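Section 7. First Two-Arm Session: Sorting and Holding Soft Stems

Applies to the Correia two-arm bench kit with wrist cameras
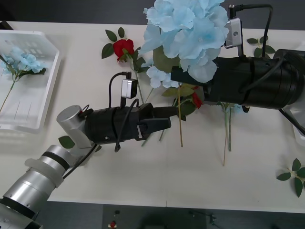
By the time you reach this section you should have both arms bolted down, both grippers calibrated, and the Visau control software talking to everything. Now comes the part we like best, where the two arms start working together on something that bends. We use artificial flowers for this, and we think they are a wonderful first material: they are light, they flop around, they hide their own stems under leaves, and they forgive a clumsy grip. A blue hydrangea bunch held in the right gripper, with the left gripper coming in to meet it and a red rose lying nearby, is a typical moment in the exercise. The slotted white basket at the left side of the table is where stems go. Set aside an afternoon, clear the bench, and enjoy it.

What you need

Correia kit, both arms mounted and powered
Visau installed on the bench computer, with the arm profile you saved in Section 5
One shallow basket or tray, light in color, with low sides
Artificial flowers, a mix of big heads (hydrangea) and single blooms (rose)
A few loose sprigs of greenery
The soft cloth from the accessory bag

Buy cheap flowers. They will lose leaves, and the wire inside the stems takes a set after a while. The expensive silk kind are lovely but the petals catch on the finger pads.

7.1 Setting the table

1. Wipe the tabletop with the soft cloth. Dust and glitter from the flowers both end up in the finger joints sooner or later.

2. If your table is the two-piece version, run a fingertip across the seam. It should feel flat. If one side stands higher, go back to 2.4 and adjust the feet before you do anything else. A stem dragged across a raised seam will catch every single time.

3. Put the basket on the left side, fully on the table, within reach of the left arm. The right arm doesn't need to reach it.

4. Lay out two or three flowers in the middle, heads pointing away from you. Leave the rest in the box for now.

5. Scatter a couple of the green sprigs. They make the vision work harder, and the first time the system ignores a leaf and goes straight for the stem is a real treat to watch.

Note: A white table with dark green leaves gives the cameras plenty to work with. If your table is dark, put down a sheet of white paper or a plain white mat, taped at the corners.

7.2 Checking the cables

Each wrist camera has its own black cable, and each cable needs a loose loop so the wrist can turn without pulling on the plug. This is the step people skip (we have skipped it ourselves, more than once) and it is the one that ends sessions early.

1. Switch the arms to Free Move. The light on the base turns blue.

2. Take hold of the left wrist and turn it slowly through its whole range, one way and then the other. Watch the loop. It should open and close without going tight.

3. Do the same on the right.

4. Tilt each wrist forward 90 degrees and look again. The loop must not fall in front of the lens.

5. If a loop is too short, open the cable clip, feed a little more cable forward, and close it again. Do not pull on the camera end.

CAUTION: Never let a cable hang between the two grippers. A closing finger can pinch through the jacket, and a replacement cable has to be fitted with the camera off the bracket.

7.3 Setting the grip

The default grip in Visau is meant for wooden blocks and is far too strong for a stem.

1. Open Grip, then Materials, and choose Soft Stem.

2. Close the right gripper on a single stem. Use the Step button instead of the slider; the slider jumps.

3. Tug the flower gently. It should stay put when you tug lightly and slip when you tug hard.

4. If it slips too soon, go up one step. If the stem flattens, go down one step and try again at a fresh spot on the stem.

5. Repeat for the left gripper. The two numbers will probably differ a bit, and that's fine. Save them both under one name.

Our own settings came from Salvador Teixeira, who built the first flower bench at our Ornport workshop and ran 1,146 grasps on it before he was happy with the Soft Stem profile. It's a very good starting point. Most people only need to move it a step either way.

Note: Grip a hydrangea low on the stem, well under the leaves. Close to the head, the fingers tend to pick up petals as well, and the camera loses sight of what it is holding.

7.4 Your first handover

Read all the steps once before you start. Keep the stop button where your free hand can find it.

1. Choose Session, New, Two Arms. Name it anything you like.

2. Set Speed to Slow. Leave it there for the first day, please, even when it's going well!

3. Press Home. Both arms lift and move apart. Wait until both lights are steady green.

4. In the right wrist view, click the stem you want. A small cross appears on it.

5. Press Pick. The right arm comes down, closes, and lifts the flower clear of the table.

6. In the left wrist view, click a point on the same stem, lower than the right gripper. Leave at least two finger widths between the two.

7. Press Meet. The left arm moves in and stops just short of the stem. Look at it from the side. If the fingers are on either side of the stem, press Close. If they are not, press Back and click again.

8. Press Release Right. The flower will droop a little as the weight changes hands. Let it settle.

9. Press Place and click inside the basket. The left arm carries the flower over, lowers it, and opens.

10. Press Home.

There you go, that's a handover. Try it again with a rose, which is harder than it looks because of the leaves along the stem, and then with a flower lying across another one.

CAUTION: Keep hands and sleeves off the table while either light is green. To rearrange flowers, press Pause, wait for both lights to turn amber, and then reach in.

CAUTION: If a gripper has hold of a bunch and you need to free it, use Open in the software. Pulling a bunch out by hand strains the fingertips and strips the wire.

7.5 Working with bunches

Once single stems feel easy, move up to bunches. The picking works the same way, but several stems hang down at different lengths and the cross will sometimes land on the wrong one. Zoom in before you click. If the arms keep choosing a leaf, turn the bunch over or trim off the widest leaves.

We also suggest mixing colors. Red among blue makes it easy to follow one flower through a recording when you play it back later, and playback is where you'll learn the most about your own clicking.

7.6 Saving what you recorded

1. Press End Session. Visau asks whether to keep the recording. Choose Keep, even for the bad ones.

2. Add a short note: what flowers, which grip profile, anything odd.

3. The bench computer holds nearly 2,000 short recordings before it asks for space. Copy them off from the Storage page when the bar turns yellow.

If something goes wrong

Left arm stops early at Meet. The two click points are too close together. Press Back and choose a lower spot.

Flower swings and won't settle. Speed is above Slow, or the grip is too near the bottom of the stem.

Camera view freezes when the wrist turns. Cable loop is tight. Go back to 7.2.

Gripper opens by itself. The finger pads are dirty. Clean with the soft cloth and a drop of water, let them dry, and run the calibration in 4.3 again.

Place drops the flower outside the basket. The basket has been bumped since you set the table. Mark its corners with tape.

Spare pads, cable clips and camera brackets are on the Grerkum parts list at the back of this manual.

Section 7 revised January 10, 2019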